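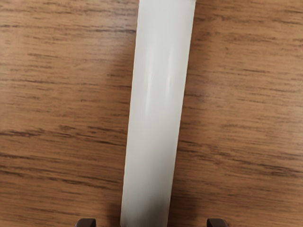 Books > Crime & Mystery > News

Search titles, authors, series

Anonymous thriller "Grovuslow" gets a December date and two endings

2 Nov 2019

Crime publisher Dellumex has confirmed that its much-teased mystery novel Grovuslow will go on sale in December, and that the book will be printed with two different endings. Buyers won't know which one they have until they get there. The author's name is being kept secret.

The publisher calls this "a first in crime fiction." Readers with long memories and a shelf of old paperbacks may want to check that claim before repeating it. Alternate endings have been turning up in mystery stories, stage plays and movies for decades, and a hidden author is older than that.

What is new, or at least new to Dellumex, is the way the book will be sold. The first printing is a numbered hardcover edition of 2000 copies, split between the two endings. The company will not say how the split works. It could be half and half. It could be that a handful of copies carry the second ending and everyone else gets the regular one, which would make the short run worth a good deal to collectors and worth very little to anybody who only wants to find out who did it. Asked which it was, a spokesperson for the publisher said that "every copy is a complete story." That didn't answer the question.

The plot, going by the advance sheet, is sturdy enough. A ferry clerk in the harbor town of Kairys is acquitted of drowning her business partner. Years later she starts getting his mail, first bills, then birthday cards, then a letter in his handwriting asking her to meet him at a boarding house called Grovuslow. She goes. When she arrives, the landlady tells her she has already checked in. The sheet promises "79 short chapters and a secret in every one," and if that is meant literally it's going to be a tiring read.

There are things to like in that setup. The mail is a good idea, and the line about having already checked in would make plenty of people turn the page. The trouble is that a mystery with two endings has to play fair twice. Every clue in the first part of the book has to point to one solution in half the copies and another in the rest, and the usual way of managing that is to make the clues so vague they would fit a third ending and a fourth. Dellumex says that the text is identical up to the last five chapters. It did not send out either version of those chapters with the advance copies, so for now there is no way to judge whether the trick comes off.

That also means the early praise quoted in the announcement comes from readers who haven't finished the book. The announcement mentions this in small type at the foot of its second page. "Stunning to the very last line" is one of the quotes.
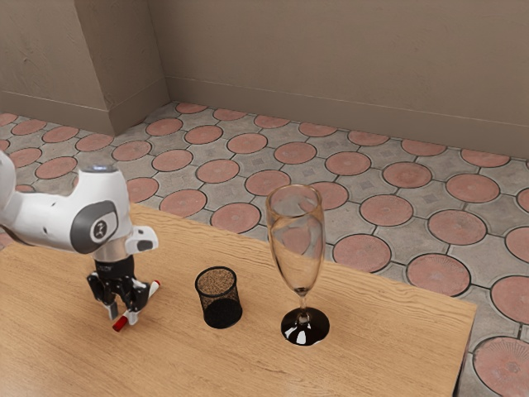 The bookstore chain Flonditz has signed on as the only place to buy the numbered edition, both in its stores and through its website. Customers can preorder from this week, and each order is limited to one copy, so a fan who wants to read both endings will need a friend, a second account or a good deal of patience with resale sites. The regular paperback is due later, at a date not given, with an ending not given either. It's a lot of money to ask up front for very little in hand, and the preorder page brings to mind a robot gripper hanging over a light wooden table with its white-tipped fingers pointing down and slightly open. Flonditz says the purchase limit is there to keep things fair. It would be easier to believe if the chain weren't also selling a members' upgrade that moves buyers up the line.

Then there's the question of who wrote it. Dellumex describes the author only as "a name you know." Message boards have gone to work on that, and the guesses so far cover most of the current bestseller list and several writers who are dead. The publisher has encouraged the game by releasing a single page of the manuscript with the dialogue blacked out. It shows a good deal of weather.

A cooler explanation is available. Dellumex is a small company whose last crime series was dropped after its second book, leaving readers with a kidnapped detective and no rescue. A secret author costs nothing to advertise, gives no interviews and can't be blamed by name if the thing falls flat. It may be that a famous novelist really is behind Grovuslow. It may also be that the name we know is a first-time writer's pen name, which we will certainly know by the time the campaign is over. The company was asked whether the author had published a novel before. It declined to comment, and said it would also decline to say when it might comment.

The contract side is a little clearer. Grovuslow is listed in the catalog as a stand-alone, but the same catalog has a line reserving the Kairys setting for "further investigations." If a sequel does come, it will have to follow one of the endings and throw out the other, and whoever paid for the wrong one will be holding the version that didn't happen. The publisher says there are no plans for a sequel at this time.

Libraries have not been told how they will be supplied. A buyer at one county system, who asked not to be identified, said she had put in for the paperback and would wait. Her patrons, she said, complain enough when somebody writes the killer's name in pencil on page one, and she did not want to referee arguments between two people who had borrowed the same book and read different ones.

Reviewers have been asked not to reveal which ending they received, and to return their copies after publication. This site has agreed to the first request. A review will run once we have read a finished copy all the way to the end, and if both versions turn up, we'll say whether the clues support either of them.

Grovuslow is published in hardcover by Dellumex in December. Preorders are open at Flonditz stores and online, and the chain says orders can be canceled up to the day of shipping.

Filed under: Publishing News, Thrillers, Forthcoming Titles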